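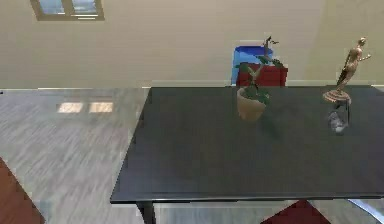
The planner rewrite is finally in, and August went mostly to perception. Quick recap for the folks at Rusbridge: the new depth-fusion module now runs inside the Sivetti simulator with the same settings we'll use on hardware, so we can stop keeping two config files in sync (hooray!). I've been leaning on cluttered tabletops for testing, and the plant is my favorite troublemaker - those thin stems with the dry twiggy tip cross right over the red box behind the table, and the old segmenter kept gluing the two together. The new one splits them in most views. The bronze figurine is still a pain, with that little glassy thing so close under its base that we get one merged blob more often than I'd like.

Numbers: we ran 1,001 planning queries over 400 generated rooms. Only 9 timed out, all of them in the Bretance room set, and all trace back to one collision-check bug that I've patched but not rerun yet.

Spending is on track. I moved 2 weeks of compute from Říha (our grasp scorer) over to perception, and I'd like your OK to do the same next month. Next up is transparent objects, then the rerun, then the docs I promised you last time - sorry, those slipped again.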